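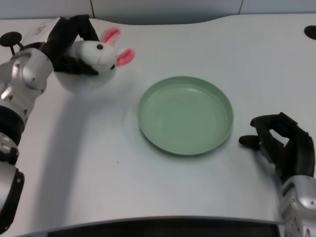 A white plush rabbit and a pale green plate, Mustberg, open day.

Open day at the Lekedell pottery works

Aug 4, 2021

8 min read

The Lekedell works in Mustberg opens to the public in May and again in late summer. I missed the May one and went to the second. If you're thinking of going, book the tour ahead. The shop and the yard are open to anybody, but the factory floor is by ticket only and the slots were gone by midmorning.

I came by train to Jedgate and took the 401 bus from outside the station. It goes up through the town, past the hospital and the old brickyard, and lets you off at the bottom of the works road. From there it's a walk uphill with no sidewalk for the last part. Drivers can use the field across from the gate, which cost $2, cash, paid to a man in a folding chair. The field was soft near the bottom and most people had parked along the top hedge.

You sign in at a table in the yard and get a sticker and a pair of safety glasses. Closed shoes are required. A couple ahead of me had sandals and were told they could do the shop and the painting tent but not the tour, and they were annoyed, but it is on the ticket.

Our guide was Xuelian Zeng, who normally works in the glaze room. She talked at a normal volume and waited for people to catch up, and I wish more guides did that. She started us in the clay shed at the back of the site. The clay isn't local anymore. There was a pit behind the works until the seventies, and you can still see the edge of it from the shed door, full of birch trees now. These days it comes in by truck as powder and as soft blocks, and they blend it here. The mixer was off for the day, but the floor around it was still gray and slick and we had to keep to the mats.

Next to the mixer is the filter press, a long row of plates squeezed together with cloths between them. Liquid clay is pumped in, the water is forced out through the cloth, and what's left is a flat cake you can pick up. Zeng passed one around. It was heavier than it looked and felt like cold cheese. The cakes then go through the pug mill, which chops them up, pulls the air out and pushes out a solid log. Air left in the clay can ruin a pot in the kiln, so this step gets a lot of attention.

The making shop is the part most people came for. Plates and bowls are shaped on jiggering machines. A slice of clay goes onto a spinning plaster mold and a metal profile comes down and presses the back of the plate into shape. The mold makes the front. A woman at the end machine ran it for us several times. Slice, slap, press, trim, lift off, next one. She has been there 17 years and she did not look at her hands much. She let one of the kids in the group try, and his plate came out with one thick side, and she squashed it and threw it back into the scrap bin to be mixed again. Clay that hasn't been fired can all be reused.

Teapots, jugs and anything with an odd shape are slip cast. Slip is clay thinned down until it pours like cream. It's poured into a plaster mold, the plaster soaks up water, and a skin of clay builds up on the inside. When the skin is thick enough the rest is tipped out. I knew how this worked from school, but I hadn't understood how much the timing depends on the weather. On a damp day the molds are slow, and after enough uses in one week they stop pulling water at all and have to go to the drying room. There is a chalkboard by the casting benches where the times get changed through the day. It had been changed a few times by the time we got to it.

Handles are cast or pressed separately and stuck on by hand with slip. The man doing the mugs said the handle and the body have to be equally damp or the joint will crack as it dries. He put one on crooked to show us how you check it, by looking straight down from the top.

From there you go through a plastic curtain to the fettling benches, where seams are scraped off and rims are wiped with a sponge. It's dusty work and there are big extraction hoods over each seat. We were only allowed to look from the doorway.

The kilns are in the oldest building. The bottle kiln is still standing but hasn't been fired since before the war, and pigeons have got into the top of it. You can go inside. It is darker than you'd expect, and the bricks on the inner wall are glazed from all the salt and ash, dark brown and shiny. Someone asked how they knew the temperature in those days. The answer was partly small cones that slump at a known heat and partly the fireman's eye, looking at the color through a spy hole.

The working kilns are electric, with one gas kiln kept for a special line. Pots are fired once without glaze, then glazed, then fired again. The gas kiln was cooling down from the day before and the wall beside it was warm through my jacket. They don't open it early for visitors. Zeng said people ask every time.

The glaze room is small and she was plainly glad to get there. Most of the range is white or a soft gray, and then there is the glaze they call Liang, after the chemist who worked it out. It is a blue-black that breaks to rust on the edges. It goes on pink. All the buckets are labeled by what the glaze looks like after firing, and the contents look nothing like the labels. She dipped a bowl for us with tongs, in and out with a twist, and then touched up the tong marks with a brush. The bottoms get wiped clean so they won't stick to the shelf.

There's a board on the wall of test tiles with the failures left on. Pinholes, crawling, one that had run right off the tile and taken a piece of kiln shelf with it. I spent longer at that board than at anything else and had to hurry to catch up with the group.

The tour ends in the sorting room, where every piece is rung with a knuckle. A good one rings and a cracked one gives a dull clack. We were handed a good mug and a bad one to compare and the difference is obvious once you've heard it. Seconds go to the shop with a dot of red paint on the base. Anything worse goes into the skip and is sold as hardcore for driveways.

The whole tour was listed as an hour and ran well over. There were 30 of us in the group, which was too many for the glaze room. People at the back couldn't see the dipping at all and had to take turns at the door. I'd split it in half, or do that room first while everyone's still patient.

Back in the yard there was a tent where you could paint a tile and have it fired and mailed to you. The line was long. Lunch was from a van selling sausages and a decent lentil soup, and there was tea in the canteen served in Lekedell seconds. The canteen has framed photographs of the works going back a long way, mostly unlabeled. An older visitor was going along them naming people to her grandson, and I thought somebody from the office should have been writing it down.

The shop is worth the bus ride. Seconds are on the tables at the back, sorted by type and not by price, so you have to look at the sticker on each one. I checked a stack of side plates and could not find what was wrong with most of them. One had a speck of iron the size of a poppy seed. The Liang pieces are expensive even as seconds and there weren't many left. I bought a mixing bowl with a slight wobble and a jug that pours badly, which I found out when I got home. The bowl is very good. They wrap everything in newspaper and will hold it behind the counter if you want to walk around some more.

Things I would do differently. Take the earliest tour, before it gets hot in the kiln building. Bring a bag with a flat bottom. Wear clothes you don't mind getting dusty, as there is a fine white layer on every rail and I had it all down one sleeve. The toilets are by the canteen and not by the shop, in spite of the arrow.

The site is partly accessible. The making shop and the glaze room are on the level, but the bottle kiln has a high step and the sorting room is up a flight of metal stairs. There's a ramp to the shop around the side, past the pallets. I'd call ahead if stairs are a problem.

For the trip back, the bus stop toward Jedgate is on the far side of the road and a little downhill from where you got off. The late afternoon bus was full when it reached us and some people had to wait for the next one. I walked as far as the brickyard and got on there, with the bowl on my lap the rest of the way to the station.

The next open day hasn't been announced. They put the dates up in the shop window and on a sheet at Jedgate station, by the ticket machine.

17 shares

2 comments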